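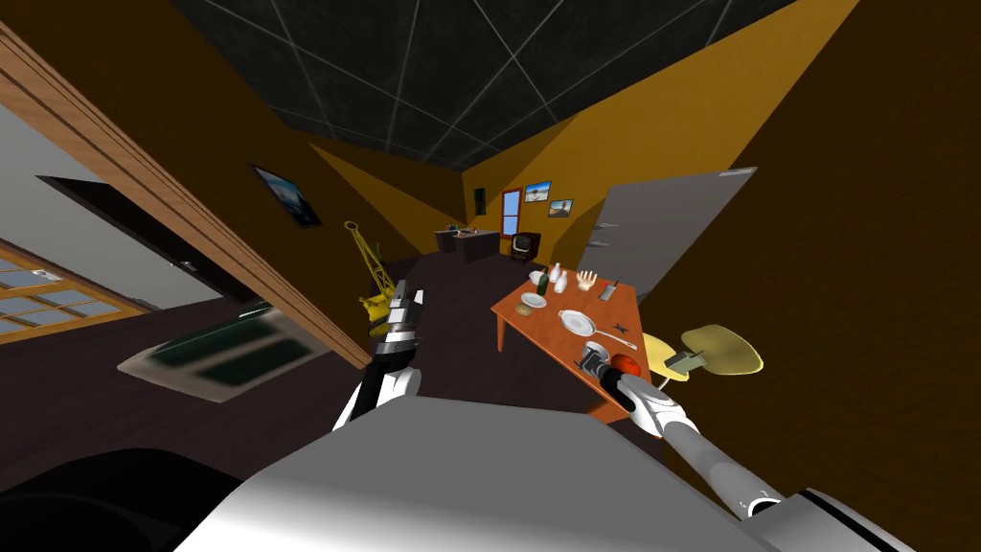
Toy crane on one side, orange table on the other.

Quick one tonight, it's past 11 and I have work. But I promised a few of you notes on the Satthorpe party meeting so these are them. Out of order probably.

So. The question was whether Satthorpe and Vonon should pick one joint candidate for the county seat in July or go on picking one each and letting them fight it out in the primary. Sounds dull. Was not dull. Two hours and then some. Came in at 7, couldn't find a seat, stood by the coat rack for the whole first half next to a man eating sunflower seeds.

The Vonon people want the joint pick. Of course they do, they have more members. They read out the membership number, 1,154 across both towns, and then did not say how many of those are theirs. Somebody shouted "break it down" and they moved on to the next item. Third time they've done this by the way. I'd have more sympathy for the whole plan if they'd just say it out loud – yes we're bigger, yes we'd probably win the pick, here's what you get in return. There might even be a decent deal in there. Road money, first say on the school board slate, whatever. Ask me and I'd listen.

Instead we got the unity speech. Again.

Last time the two towns ran seperate candidates we lost the seat by 31 votes. That is the whole unity argument and I admit it's a good one. But it wasn't two names in a primary that lost it. It was a rotten turnout in the fall, and a candidate who skipped the Lacson plant gate two mornings running. Lacson people remember. My neighbor still brings it up over the fence.

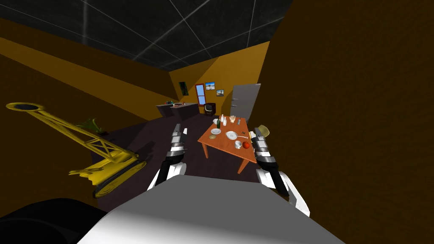
The sign-up mess

Ok the other thing. Voting on the joint pick is supposed to happen through Zilto, the app the party switched us to in the winter. Which is fine if you got the login email. I did not get the login email. Neither did the woman in front of me or her whole row from the sound of it. We did a show of hands for "who can't get in" and it was 34 people, in a room that size!

The answer from the front was to check the spam folder. I checked my spam folder. I have a lot of offers for gutter guards.

What I asked for, and it's in the minutes or it better be: paper ballots at both town halls, same day, same hours, for anyone who wants one. They said they'd "take it back." No idea to who. Vonon didn't object, to be fair to them, and a couple of them came over afterwards and said they were locked out too.
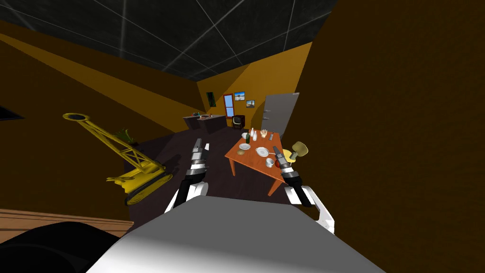 The seat itself has gone kind of missing in all this. We spent maybe ten minutes on what the candidate would run on. Bus cuts, water rates, done. I keep looking at that dark green bottle on the orange table, standing in front of the little bunch of white ones, and thinking that's us in the fall, one name out front and everybody else bunched up behind. Fine, if we like the name. But I'd want to know where they stand on the buses before I bunch up behind anyone, and as of tonight there isn't even a list of who's interested. Three people have hinted. None of them spoke.

Where I am on it: leaning no on the joint pick, could be talked round if they put the deal in writing and show the numbers town by town. Definately no if it's app only.

Next meeting is in Vonon, same time, carpool from the library lot at 6:30. I can take two in the back if you don't mind the dog hair. Comments are open, be nice, I'll answer after work.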